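We use cookies to remember your basket and see which pages get read. By carrying on you agree to this. OK | Read more

Home > Breakroom & Waiting Room > Water Coolers > Countertop

Sasmont C4 Countertop Water Cooler

Small cooler for small rooms. Cold and room temp, no hot tap. Made by Timeck, sold and serviced by us.

Takes bottles up to 4 gallons. Sits on any flat counter that can hold 60 pounds full – please check yours first, glass shelves are a no. Plug is the regular three prong. Cord is short, comes out the back on the left, so measure to your outlet before you order. We get this one a lot.

What's in the box: cooler, drip tray, spare tap, cleaning brush, manual. Bottle not included. Cup tube not included either (see Elus wall tube, same category).

Who buys it: dentists, tire shops, church offices, one bowling alley. Anyplace with a waiting area and no room for a floor unit. If you have more than 19 people drinking from it every day get the floor model, this one won't keep up on the cold side. It'll still pour, just not very cold by mid afternoon.

Cleaning. Unplug, drain both taps, brush the well, rinse twice. Do it every bottle change if you can, every other if you can't. Don't use bleach straight from the jug, the seal goes gummy and that isn't covered. Drip tray lifts out and can go in the dishwasher, top rack.

Noise – there's a low hum when the compressor kicks in. Normal. A rattle is not normal, usualy means it's touching the wall. Pull it forward a couple inches.

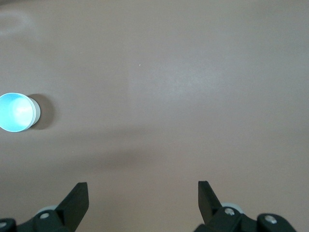

Taps are push-back type so you can fill one handed. Clearance under the tap fits a standard cup or a short mug. Tall sports bottles wont fit upright, tilt them.

Colors: white or gray. Gray is back in stock in December, white ships now.

Warranty is 4 years on the compressor, one on everything else. Keep your receipt. Repairs go through our Agbayani Street shop, not Timeck, they'll only send you back to us.

Questions on fit or bulk orders, ask for Jennylyn Macaraeg at the parts counter. She has the tap gaskets too, both sizes. Old style gaskets (the black ones) do NOT fit this model, please stop ordering them for it.

Returns okay if unopened. Opened but dry, call first. Once it's had water in it we can't take it back.

Page updated 19 November 2019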